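3.2 Recording rules for simulated trials

All trials were run under the Plinilex rules, a set of written requirements for robot handling work that the Levham group maintains for use at more than one site. The rules treat a simulated trial as a record that another group must be able to check. Each trial is therefore stored with its scene file, its random seed, and the views from both the wrist and the body of the robot. A grasp is logged only when the object is held between the two fingers in the wrist view (Figure 2).
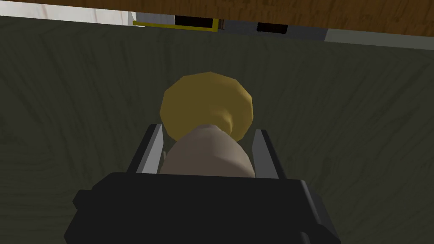
Figure 2. Wrist view of a held object with a yellow cap, simulated kitchen set.

Trials in which the body view is missing are marked incomplete and left out of the totals. Of the 3419 trials submitted from Clilcombe, 40 were set aside on this ground. Tilted views are accepted, provided that both arms can be told apart and that the tilt is stored with the record. Reviewers may not rotate or crop a view before scoring it. 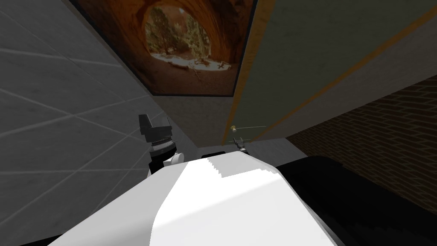

3.3 Start and rest poses

The rules require that an arm not in use be held clear of the body casing and of any furniture. Before a trial is opened, both grippers must be empty and the operator must confirm this in the body view.

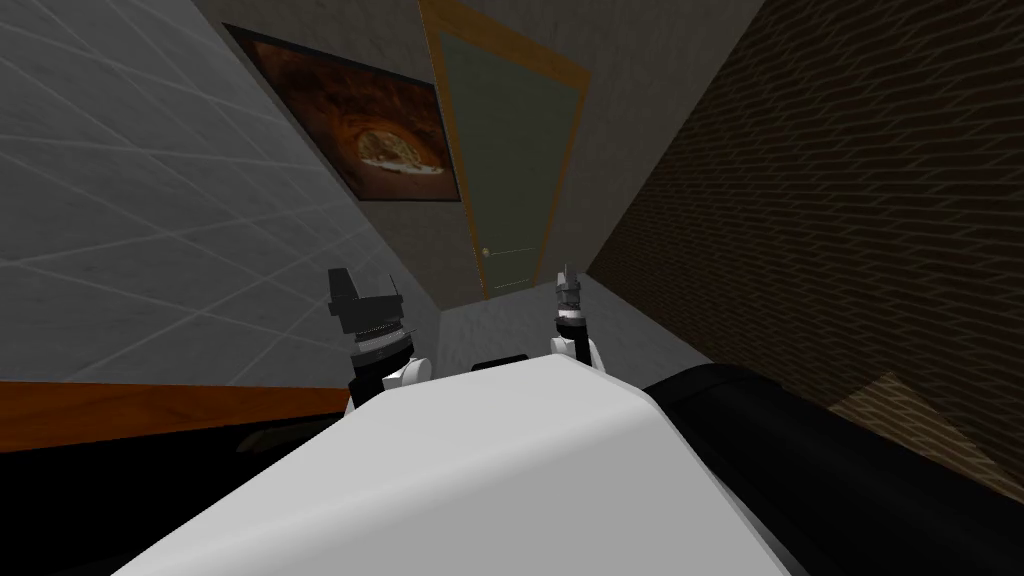 A pause of 10 seconds is then kept before the first command is sent. Yüksel, the second site, used a shorter pause in its early runs, and those runs are reported separately in Section 5. Where the two sites disagreed on whether a start pose met the rules, the stricter reading was applied.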